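Getting old paint smell out of a rented storage room
Home and Garden > Storage and Moving
Posted 2026-08-11 by Greer Moffat

I rent a small inside unit at a storage place and the last renter kept paint in it. The unit is empty now and the floor looks clean, but the smell is strong when I open the door. I want to move in two mattresses, winter clothes and a couch at the end of the month. The office offered me a different unit on the second floor for the same price, but it's a long walk from the elevator and my back isn't great.

So far I have swept, mopped once with dish soap and left an open box of baking soda in the corner for 5 days. It's a little better, maybe. The walls are corrugated metal and the floor is bare concrete. There's no outlet inside and they don't allow extension cords from the hall. Is there anything else worth trying, or should I take the other unit?

3 replies

Obi
Take the other unit. Soft stuff soaks up smells and you won't get it out of a mattress.

Maltov
I managed a building with 113 units for a while and we had this a few times a year. Mopping once doesn't do much on bare concrete. It's porous, and if anything was spilled the smell comes from below the surface.

Check the floor first. Go over it with a flashlight held low and look for shiny or darker patches. If you find one, scrub that spot with a stiff brush and a degreaser, rinse, and let it dry with the door up for as long as the office will allow. Wipe the walls too, including the ridges near the bottom where dust collects. People skip the walls and then wonder why the room still smells.

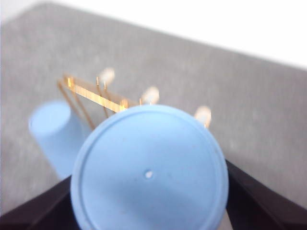

One box of baking soda is too little for a whole room. Use activated charcoal in several shallow trays and leave it for a couple of weeks. A battery fan pointed at the gap under the door helps some - ask the office before you leave one running.

Also ask if they will seal the floor. We did it for tenants who had signed for a year. A clear concrete sealer is cheap and it's their building, so I wouldn't pay for it yourself. If they say no and the smell is still there a week before your move, switch units and ask to borrow the flat cart for the long hallway.

Ulau
Agree with most of what Maltov said. I would add that you should put the clothes in lidded plastic totes either way, and get real mattress bags, the thick ones with a zipper. Put pallets or scrap lumber under the couch so it's off the concrete.

I had unit 281 at my old place and it smelled like motor oil the whole time. The totes were fine. A rug I had rolled up in a bed sheet was not, and I ended up throwing it out.

Greer Moffat
Thanks. I found a dark patch by the back wall, so I'll scrub that first and ask about the sealer when I pay for August.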